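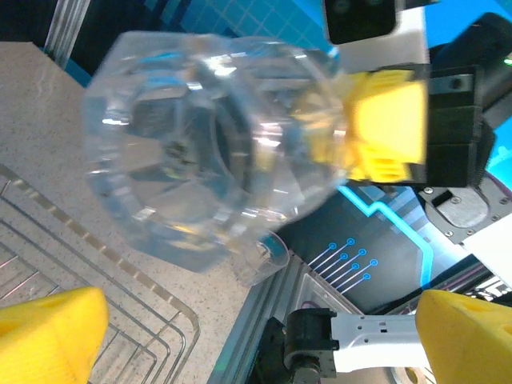 손목 카메라 시점. 노란 손가락이 물고 있는 각진 투명 컵.

투명한 물건을 로봇에게 쥐여 주는 연구를 한다고 하면 대개 두 가지 반응이 돌아온다. "그게 어려워요?"와 "그걸 왜 해요?"다. 첫 번째 질문에는 대답할 수 있다. 어렵다. 두 번째는 연구비 신청서에 써 둔 문장이 있는데, 외우지 못해서 매번 얼버무린다.

올해 상반기 내내 붙들고 있던 건 Tawhiri라는 정책이다. 카메라 영상과 관절값을 받아서 두 팔의 다음 동작을 내놓는 모방학습 모델이고, 구조만 보면 새로울 것이 거의 없다. 리뷰어도 그렇게 썼다. 조금 더 공손하게 썼을 뿐이다. 우리가 바꾼 것은 학습할 때 카메라를 다루는 방식이다. 시연 데이터를 넣으면서 전체를 내려다보는 카메라의 영상을 구간 단위로 통째로 가린다. 한두 프레임이 아니라 동작 하나가 끝날 때까지 가린다. 그동안 모델은 손목 카메라만 보고 버텨야 한다.

이 생각이 나온 경위는 별로 멋있지 않다. 처음에는 깊이 센서로 정면 승부를 했다. 투명한 컵 앞에서 깊이 센서는 컵을 뚫고 지나가 뒤쪽 바닥을 아주 정밀하게 측정해 주었다. 그다음에는 Callura로 유리와 플라스틱을 렌더링해서 합성 데이터를 만들었다. 렌더링된 컵은 눈부시게 아름다웠고, 학습된 정책은 눈부시게 아름다운 컵만 잘 집었다. 실제 컵에는 긁힌 자국이 있고 손자국이 있고, 가끔은 스티커 떼다 만 자국도 있다. 두 달이 그렇게 갔다.

그러던 중에 옥사나 모로즈(Oksana Moroz)가 실패한 실행의 주의 지도를 죽 뽑아서 벽에 붙였다. 정책은 위쪽 카메라를 열심히 보고 있었다. 컵이 제일 안 보이는 카메라를 제일 믿고 있었던 것이다. 색이 진한 컵은 위에서도 잘 보이니까 그쪽에서 버릇이 든 모양이라고 우리는 짐작했다. 지금도 짐작이다. 논문에는 "추정된다"라고 썼다.

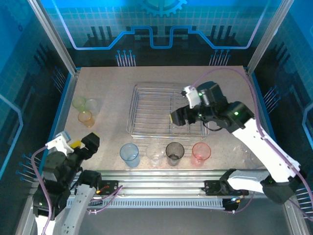

평가에서 제일 말이 많았던 부분은 물건 구성이었다. 색 있는 컵만 놓고 돌리면 어떤 정책이든 꽤 똑똑해 보인다. 그래서 우리는 색깔 컵과 무색 컵을 한 상판에 섞어 두고, 어느 쪽에서 틀리는지를 따로 기록하기로 했다. 위에서 본 모습을 보면 이유를 금방 안다. 앞줄의 짙은 회색 컵은 누가 봐도 컵인데 바로 옆의 무색 컵은 베이지색 얼룩무늬에 반쯤 녹아 있다. 오른쪽 아래의 투명한 것들은 더하다. 나도 반짝이는 점과 굽은 윤곽을 보고서야 뭔가 있구나 한다. 모델에게 이걸 위에서 보고 찾으라고 한 사람이 나라서, 모델 탓은 조금만 했다.

숫자를 적어 두자. 시연은 모두 3115개다. 정제 후의 개수이고, 정제 전의 개수는 생각하고 싶지 않다. 평가는 정책마다 100회씩, 컵을 집어 필요하면 다른 손으로 넘기고 선반에 내려놓는 과제로 했다. 가림 없이 학습한 기준 정책의 실패율은 거의 30%였고, 구간 가림을 넣은 쪽은 10%였다. 줄어든 실패의 대부분은 무색 컵에서 나왔다. 색깔 컵에서는 차이가 없다고 해도 된다. 발표 때 그래프를 무색 컵만 따로 그린 이유를 누가 물으면, 그게 제일 잘 나와서라고 대답할 생각이다.

프레임마다 무작위로 가리는 흔한 방식도 당연히 해 봤다. 효과가 미미했다. 한 프레임쯤 안 보여도 앞뒤 프레임이 있으니 모델로서는 눈을 한 번 깜빡인 정도였을 것이다. 가리는 구간을 늘릴수록 손목 카메라 쪽으로 주의가 옮겨 갔고, 너무 늘리면 이번에는 팔이 컵 근처까지 가지도 못하고 허공에서 고민했다. 적당한 길이를 찾는 과정은 논문에 표 하나로 들어가 있다. 표에는 내 주말이 몇 개 들어 있다.

남은 문제도 써야 공평하다. 손에서 손으로 넘기는 동작이 여전히 제일 약하다. 컵을 기울여 넘기면 손목 카메라에는 번진 반사광이 잔뜩 들어오고, 벽의 파란색과 손가락의 노란색까지 컵 안에 비친다. 사람이 봐도 어디까지가 컵인지 헷갈리는 순간이 있다. 내부가 색을 빌려 입은 컵이라니, 색깔 컵과 무색 컵을 나눈 우리 기준이 좀 무안해진다. 다음 버전에서는 그리퍼의 힘 값을 같이 넣어 볼 계획인데, Tretmont 쪽 센서가 아직 통관 중이라 계획은 몇 주째 아주 건강한 상태로 보존되고 있다.

겹쳐진 컵은 이번 평가에서 뺐다. 궁금한 분은 부록의 마지막 쪽을 보시면 되고, 안 보셔도 된다. 코드는 8월에 올린다. 주석은 그 뒤에 달겠다.

공감 30 · 공유 10 · 댓글 4

유리창밖
구간 가림을 손목 카메라에도 걸어 보셨나요? 저희는 반대로 손목 쪽에만 과하게 의존해서 고생 중입니다.

└ 글쓴이
해 봤습니다. 양쪽을 번갈아 가리면 학습이 느려지는데 결과는 비슷했어요. 의존이 심한 경우라면 손목만 짧게 가려 보는 것도 방법일 것 같습니다.

Marichka Kostiuk
Kaltosano에서 비슷한 과제를 합니다. 우리는 컵에 테이프를 붙여서 해결했습니다. 논문은 못 썼지만 퇴근은 일찍 했습니다.

밤샘학습률
실패 10% 중에 무색 컵 비율도 공개해 주시면 좋겠습니다. 그래프 잘 나온 것만 그리지 마시고요.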